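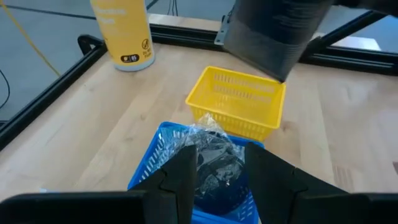
Figure 3. Light-colored wooden tabletop with visible pale grain.

4.2 Do buyers see the grain?

Furniture sellers often claim that visible grain raises what people will pay. Our survey gives this little support. Of 329 respondents, 77 named grain as a reason for their last table purchase, and most of those also named price. The Vastier catalog study reported a stronger effect, but it asked about grain first - a choice that probably shaped the answers. We would not read much into either result until the question order is varied.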